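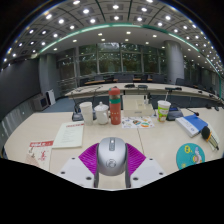

Fig. 1 – Mesa de reunião comprida, branca, com folhas impressas do lado esquerdo.

Secção 3. Limpeza e conservação do tampo

Categoria: Mobiliário de escritório > Mesas de reunião > Manuais
Redação Memach · Atualizado em agosto

Esta secção aplica-se às mesas de reunião da série Lykkegaard com tampo branco mate, nas versões de 2,490 m e superiores. Para as mesas de apoio Trilby, consulte o manual próprio. A montagem das pernas e o nivelamento estão descritos na secção 2.

3.1 Antes da primeira utilização

1. Retire a película de proteção a partir de um dos cantos, puxando devagar e rente à superfície.
2. Passe um pano de microfibra húmido em todo o tampo para eliminar restos de cola.
3. Seque com um segundo pano.
4. Aguarde três horas antes de pousar equipamento pesado ou papel impresso.

Nota: não utilize lâminas nem espátulas metálicas para levantar a película. Se um canto rasgar, aqueça-o com a mão e recomece pelo lado oposto.

3.2 Limpeza diária

1. Levante da mesa folhas, cabos e copos. Não os arraste.
2. Aplique água morna com algumas gotas de detergente neutro no pano, nunca diretamente no tampo.
3. Limpe no sentido do comprimento, de uma ponta à outra.
4. Enxague o pano e repita só com água.
5. Seque as juntas entre os módulos. A água parada nas juntas pode levantar a orla.

CUIDADO: não use lixívia, acetona, diluente, pós abrasivos ou esfregões verdes. Os danos causados por estes produtos não estão cobertos pela garantia.

3.3 Manchas de tinta e de papel impresso

Os folhetos e as folhas com grandes áreas de cor, sobretudo vermelho e preto, podem transferir pigmento para um tampo branco quando ficam muito tempo no mesmo sítio ou quando a superfície está húmida. Em salas com sol direto o efeito é mais rápido.

1. Retire o papel e deixe o tampo arrefecer, caso tenha estado ao sol.
2. Limpe primeiro com detergente neutro (ver 3.2).
3. Se a mancha persistir, humedeça um pano com álcool isopropílico e pressione durante alguns segundos, sem esfregar.
4. Passe água e seque.
5. Repita no máximo mais duas vezes. Se a marca continuar visível, contacte a assistência.

Nota: teste sempre o álcool numa zona pouco exposta, por exemplo junto à face inferior da orla.

Marcador de quadro branco: proceda como nos passos 3 e 4. O tampo não é uma superfície de escrita.

3.4 Riscos e marcas de calor

Os riscos superficiais atenuam-se com a massa de polir fornecida no saco de acessórios. Aplique uma quantidade pequena, em círculos, e retire o excesso antes de secar. Os riscos que prendem a unha não têm reparação local, sendo necessário substituir o módulo.

Use sempre base para chávenas, jarros térmicos e carregadores que aqueçam.

CUIDADO: não coloque fita adesiva forte no tampo para fixar cabos. Utilize as calhas inferiores.

3.5 Carga e deslocação

A carga máxima, distribuída por todo o tampo, é de 400 kg nas mesas de três módulos. Não se sente nem se apoie nas extremidades.

1. Desligue e retire todos os cabos das calhas.
2. Solte os fechos entre módulos.
3. Levante cada módulo com duas pessoas, pegando pela estrutura e nunca pela orla.
4. Volte a nivelar conforme a secção 2.

3.6 Peças de substituição

As orlas, os pés niveladores e a massa de polir encomendam-se ao armazém de Grosthorpe, com a referência da etiqueta colada sob o módulo central. Indique também a cor do tampo.

Artigos relacionados
Secção 2. Montagem e nivelamento
Secção 4. Calhas e passagem de cabos
Mesas de apoio Trilby: manual do utilizador
Condições de garantia Memach
Como ler a etiqueta do módulo central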